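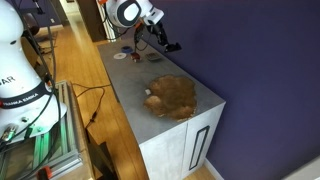
By our football writer, Wullbridge

Wullbridge Town have agreed to let their young left winger move to Pirov in the summer, and anyone who has spent a winter on the terrace behind the far goal will need a little time to get used to the idea. He came to the club at six, when his boots were too big for him and his shorts came down past his knees, and he is leaving within sight of 100 first-team games.

The talks have been going on, in that stop-and-start way these things have, for most of the spring. Lindemann made the first move and were politely told that nothing would be decided while promotion was still possible. Then came Skomico, with a better offer and a long list of conditions that Wullbridge did not much care for, and for a week or so it looked as though everyone might simply go home and try again next year.
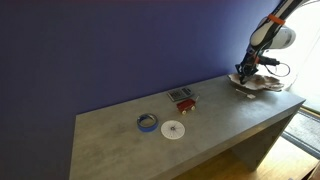
Pirov, meanwhile, had been watching quietly from the back row of the main stand, and they came in with something simpler. The fee has not been given out, but the club says it will get 40 percent up front and a share of any later sale, which should please those of us who remember how little came back the last time a good one got away. He will stay until the end of the season, and he badly wanted that — there are still home games to play in May, and he has told the coaching staff he would like to go out with a win in front of his family.

It will not be easy to fill the gap on that side of the field. The reserve team has a quick boy who likes to cut inside, and there is talk of a loan, but for now the coach is keeping his cards close and asking people to enjoy what they have while they have it.

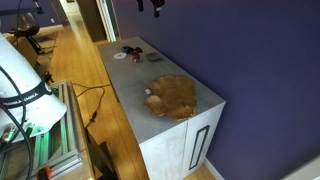 One season ticket holder, writing to us after the news came out, said she was sad but could not hold it against him, and that she only hoped the money would go into the youth teams and not into another aging striker. Nearly 200 supporters stayed behind after the last home game to sing his name, and he came back out in his socks to wave to them. Tickets for the final match go on sale at the club office at 10 in the morning, and members may buy two each.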